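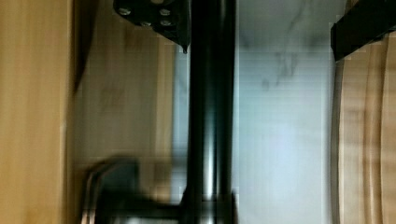
Is a beer passport worth paying for?

Only if you were going to drink in those bars anyway. The Buvdale passport costs $100 and pays you back in half-price pours, so you have to use it a lot before you are ahead, and most people who buy one stop using it early.

I got that answer from the woman who ran the thing for its first two seasons, and I'll admit I went in expecting a sales pitch. She left in September and now tends bar at the Duan, a narrow corner place with a low ceiling and one decent dark beer. She agreed to talk as long as I kept her name out of it. We sat near the back before opening.

The passport is run through an app called Loneo. You pay, you get a map with 296 bars, taprooms and restaurants on it, and you check in at each one. The website calls it a celebration of local beer. I asked her how many of the 296 were places where a person who likes beer would choose to sit down.

"You want the real number? I never had one," she said. "We had hotel lobbies. We had a bowling alley with two taps, and one of them was cider. If they signed the form, they were on the map."

Signing the form was free for the bars, and I had wondered what they got in return. The app people talk about foot traffic. She was less sure. Some of the owners told her they saw new faces, others said the new faces drank one half-price pour, checked in and left.

"There was a type," she said. "They come in with the phone already out. They don't take their coat off. I used to defend them, and now I'm the one pouring for them, so I've changed my mind a little."

I asked about the badge for 100 check-ins, which gets you a glass and a seat at the annual dinner. It sounds generous until you read the terms. Two check-ins in one bar count as one, and a bar that drops out takes your check-in with it. She winced when I brought that up. The rule was there before she was, she said, and she had argued against it.

"People would write to us very upset. They'd driven out to some place at the end of the valley, it closed down, and their total went backward. I thought that was rotten. I still do." 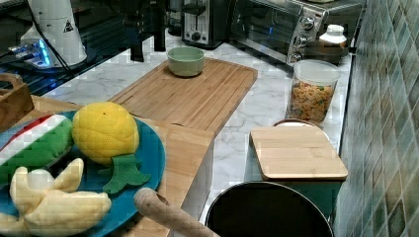
So why was it never changed? She said the developers called it a database matter, and that nobody above her wanted to pay for the fix. I pointed out that a rule like that also means fewer glasses to give away. She laughed and said I could print that as my opinion.

It is my opinion. I also think the choice of beers has more to do with Skellov than anyone at the passport likes to say. Skellov is the biggest brewery in Buvdale by a long way, and its pale is the featured pour at bar after bar on the map. I did the northern loop over a couple of evenings and got heartily sick of it. It isn't a bad beer. It's clean, a bit sweet, and it tastes the same wherever you are.

She wouldn't go along with me all the way there. "The bars pick the featured pour. We didn't tell them what to put on," she said. Then, after a pause: "Skellov sold them that keg cheaper if it was the featured one. That was between them and Skellov. Did we know? Sure, we knew."

That seems to me like something a buyer might want to hear before handing over the money.

She does still think there's a good idea buried in it. Given the choice, she'd cut the map down hard, drop the badges and let each bar pour whatever it was proud of. She'd also print it on paper, so you could write down what you drank and whether you liked it. I asked if anybody would pay for that.

"Fewer people," she said. "I'd buy it."

I might too, at the right price. What I wouldn't do is buy the current one as a gift, and she told me that gift passports were the ones that most often went a whole season without a single check-in. Whoever gets it feels they've been given homework.

By then the first customers were at the door, and she went to let them in. I stayed for a pint of the dark at full price. It was in very good shape, and it isn't on the passport. The Duan never signed the form.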